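3.2 Collecting the Tabletop Demonstrations 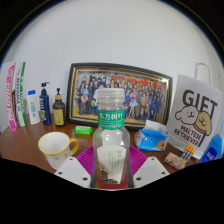
Figure 4. View from the hand-held gripper with a clear drink bottle between the two fingers. A mug, toiletries and other household items share the table.

All demonstrations in the Stostow set were recorded with a hand-held gripper and no robot arm. The operator holds the tool, moves it to the object and closes the fingers by hand. A wide-angle camera on the tool records the approach, the grasp and the release. We chose this setup so that collection could take place in ordinary rooms, where a full arm would need a mount, a power supply and a safety check before each session.

The lens bends straight lines strongly toward the sides of the image, as the wall and table in Figure 4 show. We did not correct for this. The policy is trained on the raw view and sees the same view at run time, so both fingers and a good part of the table stay visible during the approach. Early tests with a cropped image lost track of nearby objects once the fingers were close to the target.

Each episode has one target object and one goal position. The other items on the table are left as they are. Bottles, mugs, cartons and soft packs often stand close to the target, and we kept such layouts on purpose — a policy trained on bare tables tended to close on the first upright thing it met. Clear bottles were given extra sessions. Their outlines are weak against a pale wall, and a printed label is often the strongest cue the model has. The colored mat in Figure 4 is one of several surfaces used under the target.

The full set holds 3,558 episodes, recorded in 70 rooms by two operators. The operators followed the same written guide, which set the starting height of the tool and asked for a short pause before closing the fingers. It did not set the speed or the angle of approach. We wanted some spread in both, and the two operators did differ, mainly in how far they tilted the wrist near tall objects.

Recordings were uploaded at the end of each session and checked with the Nuvport viewer. An episode was dropped if the target left the image before the grasp, if the pose track had a gap, or if the operator's free hand touched an object. Dropped episodes were not repaired. Where a room lost too many, the operator went back and recorded more, usually on a Saturday.

Labels are short text commands such as "move the bottle to the left of the mug." They were written after recording by someone who had only the video to work from. The Berrada baseline in Section 4 uses the same labels with no changes. For Tornivora we also tried shorter commands that name only the target, and those results are given separately.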